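Gekia Grasp Planner: Frequently Asked Questions
Last updated 23 Jul 2025

What does Gekia do?
Gekia takes the images of the wrist camera and proposes where the gripper should close. It does not move the arm. The motion comes from your own controller, or from Bindimix if you have it installed.

Can it work with cloth?
Yes, from version 2. Please select the profile "soft" before you start. The default profile expects objects that keep their shape, and it will give low scores for fabric.

Why is the gripper always inside my camera view?
With a wrist camera this is normal. You must load a mask for your gripper, so that the planner ignores the black ribbed rubber and the metal part under it. Without the mask, folds in the rubber can be detected as folds in the cloth.

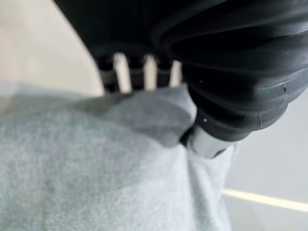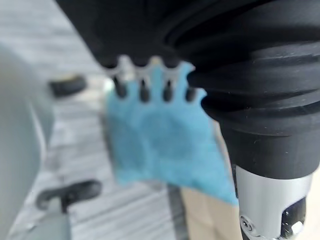
Wrist camera views with cloth close to the gripper. In both, the ribbed rubber must be covered by the mask.

Do I need a new mask for each cloth color?
No. The mask depends only on the gripper and the camera position. If you move the camera, please record it again.

The planner stops with "no fold found". What can I do?
Check the focus first. Then raise the value max_candidates from 100 to 3000. Planning becomes slower, but small creases are less often lost.

Is Nông still supported?
The Nông log format can be read, but not written, since April. For new logs we recommend Gorker.

How many cameras can I connect?
Up to 3 on one computer.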